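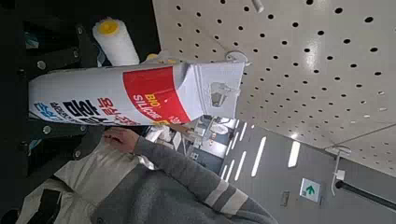 Last changed: 7 March 2022, after the second pot of coffee

Pegboard station, collection notes

Target for the Ouali set is 3,000 usable demonstrations of hang, unhang and put away. We have fewer than that. I am leaving the exact number out of this page so I can sleep.

Today's batch was the hardware tools again: putty knife, screwdriver, small roller, sealant. The sealant tube is the item everyone underestimates. It is long, it is slick, and as far as the wrist camera is concerned it is a wall with Korean writing on it. At close range the big red BIO SILICONE band takes up so much of the view that I would not be surprised if the policy learns to look for red and call it a day. We had the same trouble in September with the orange tape measure. I wrote "fix before next batch" then, in capitals.

Wrist view comes in turned a quarter. Fustov (the loader) used to straighten it on import, and after the update it doesn't. I spent most of an hour deciding whether to rotate everything or leave it. Left it. The model doesn't know which way is up either, and as long as every episode is wrong in the same direction we're fine. Whoever merges this with the old Wakunier data: those ARE straightened. Check before you train, please, and then check again.

Episodes thrown out: 17. Most of them were mine. Causes, from memory:
- started recording with the tool already moving
- stopped recording while still holding the thing
- hand parked in front of the hook at the moment of release, so neither view shows whether it seated
- one where I recorded myself reading the instructions

Hook spacing is okay for the knife and the screwdriver. The roller swings, and it keeps swinging well after you'd like to go on to the next step. I have been waiting for it to settle, which teaches the robot to wait, which will look very thoughtful in the demo and cost us seconds on each run. Try one batch without the wait and compare.

Labels. Half the batch says "bin" and the other half says "box" for the same object. It's "bin" from now on. I will do the find and replace myself, as penance.

Picking out of the bin is where the head view earns its keep. It gets the pegboard and the bin together, so you can follow the reach all the way down. The inside is a good deal darker than the board, though, and small stuff at the bottom goes to colored mush. I tried raising the exposure and the board washed out. Back to the old setting.

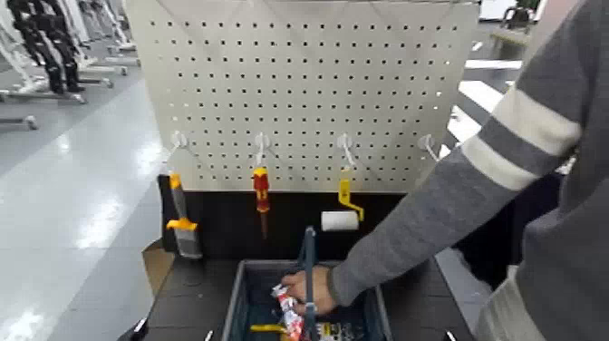
For the next batch

Shuffle what goes in the bin every 20 episodes. I got lazy and let one layout run far too long.

Leave a different hook free each time. If it's always the same one, we are training a very expensive habit.

Roughly 16 seconds an episode seems to be the sweet spot. Longer ones are mostly me thinking.

Ask Enier about the sync offset between the two views. They say it's small. I'd like it small with a number attached.

Short sleeves versus long sleeves: need both. Striped knit is getting overrepresented.

Copy today's folder off the station disk before anybody "tidies" it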